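Chapter 7
Watching a Cell at Work

Learning goals

After this chapter you should be able to:
- prepare for a visit to a working robot cell
- tell apart what a demonstration shows and what the host says about it
- record cycle times in a form that someone else can check
- write a one-page visit report

7.1 The open day at Brernus

Most people meet their first industrial robot on a tour. They stand behind a yellow line, the arm moves, a guide talks, and ten minutes later the group moves on. Very little of this stays in the memory unless the visitor came with questions.

Brernus holds an open day each November in its building on the canal side of town. The company makes sorting and handling equipment, and its largest customer is De Graaf, a commercial laundry that also rents out table linen. In the year this chapter draws on, 387 people signed up. They went through in groups of 14, starting at nine in the morning, and each group spent twenty minutes at each of four stations.

The first station was a palletizer, fenced in, stacking cartons of folded napkins. The second was a conveyor with an overhead reader that sorted tagged garments by route. The third was a training bench where visitors could jog a small arm with a pendant. All three handled objects that keep their shape or that hang in a known way, and all three ran without trouble through the morning.

The fourth station was about cloth. Cloth is hard for a machine because it has no fixed shape. A carton picked up by its sides is still the same carton. A strip of fabric picked up by its edge folds, droops, and hides parts of itself, and the place where the gripper should close next depends on how it fell the last time. Brernus calls its project in this area Skolier. It uses two arms facing each other across a table, so that one can hold while the other moves.

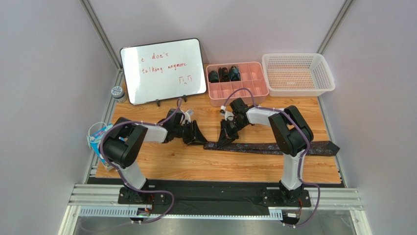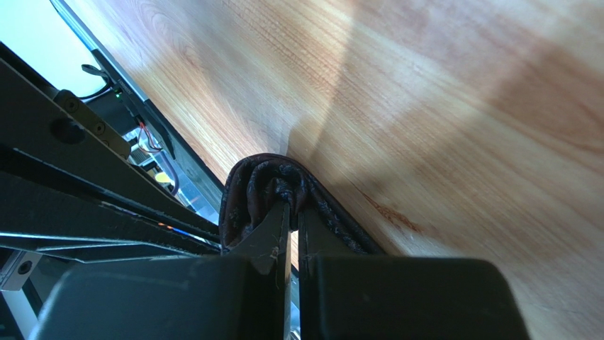
The arms in the Skolier station are small and light, and the work is slow next to the palletizer. Several groups found this disappointing. Why it should be slow was the subject of most of the questions that followed, and the host's replies were not always the same from one group to the next. One group was told that the speed was limited for safety. The next was told that the software needed time to decide where to grip. Both may be true, but a visitor who heard only one would have gone home with half an explanation.

A reader who took the tour wrote to us after the first edition that the chapter had been too kind to the station. What she wanted to know was how many attempts fail, and she said she had asked twice and been given the number of attempts instead. Her point was that a host will nearly always have a total ready, and that a total says nothing about quality. "Ask for both numbers or write down neither," she added.

We have kept her advice in this edition. The handout for the fourth station said that Skolier had logged 1447 grasps in the month before the open day. It did not say how many of them held. When you read a figure like this one, put it in your notes together with the question it leaves open.

7.2 Before you go

Find out what the host makes and who buys it. Read the safety sheet, if one is sent, and wear closed shoes. Decide on three things you want to time or ask about at each station, and write them at the top of a separate page. Do not plan more than three. Twenty minutes is short, and part of it goes to walking and waiting.

Ask in advance whether photographs are allowed. At Brernus they were allowed everywhere except at the conveyor, where the garment tags carried customer codes.

Key terms

Cell — one or more robots together with the table, fixtures, and guarding they need for a task.
Cycle — one full repetition of the task, from a starting state back to the same state.
Deformable object — an object whose shape changes when it is handled, such as cloth, cable, or dough.

Warm-up task

The Brustness plant, which we return to in section 7.4, reports that its packing cell completes 674 cycles per shift. Write down what else you would need to know before comparing it with a cell at another plant. Keep your list. You will use it again when you draft your report.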